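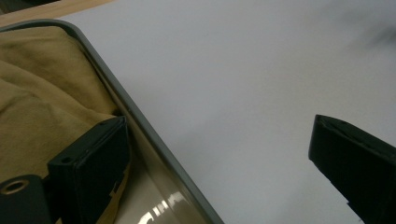 It's been a busy February at the Tostbridge bench, and most of it has gone on the fingers. When I last wrote, we'd just swapped over to the second set of black ones from Zelenák and I promised I'd tell you whether they were worth the money. Short answer: yes, with some grumbling. They're blocky things with squared-off tips, and the left one has a small screw hole in its top face near the corner, so I can tell at a glance which finger I've picked up when both are off and rolling about in the drawer. The khaki cloth in the grey-rimmed tray is the one I use for nearly all the set-up runs now. It creases beautifully and it's a proper nuisance to pick up, so if the fingers can cope with that they'll cope with most of what you want folded.

On to the money, as I know that's what you'll be asked about. Of the 131 hours you gave us for set-up and upkeep, we've used 93. I'd hoped to be a bit further behind than that by now, but the mount on the left side ate the better part of a week. It had worked very slightly loose and every grip was landing a touch off to one side. I blamed the software (sorry, Rizwan), then the tray, then myself, and finally put a spanner on it and felt it turn. Five minutes to fix once I'd found it! We now check both mounts every morning before the first run, and there's a tick sheet taped inside the cupboard door.

Rizwan Ghumman has redone the open and close settings from scratch. The old ones were carried over from the Duslow job, where everything was stiff card, and they squeezed far too hard for fabric. His new ones close in two stages, quick and then gentle, and the cloth comes up without being dragged half across the tray first. We did 60 picks with the old settings and 60 with the new. The old lot gave us 31 clean ones and the new lot gave us 51, so I'm very pleased with that, although the nine misses do bother me. Nearly all of them were flat bits of cloth lying tight up against the rim, where there's hardly any room for a finger to get in behind.

The other thing still annoying me is glare. The tray floor is shiny and under the bench lights it throws up bright streaks that the camera sometimes takes for an edge. I've tried moving the lamp, which helped a little and made it awkward to see what I was doing. Graltiletti sell a matt liner that ought to sit in the bottom, and they've offered to send a sample before we pay for anything. If it fits I'd like to buy two, one to use and one to wash.

For the next stretch I want to get the rim problem sorted, probably by coming in at a steeper angle — Rizwan has a few ideas and is keen to start. I'd also like a spare left finger on the shelf. We have a spare right one already, for no reason I can remember, and if the left goes we're stopped until Zelenák can post another.

Could you let me know if the spare can come out of this year's pot or should wait for the next? Mornings before ten are best if you'd rather ring.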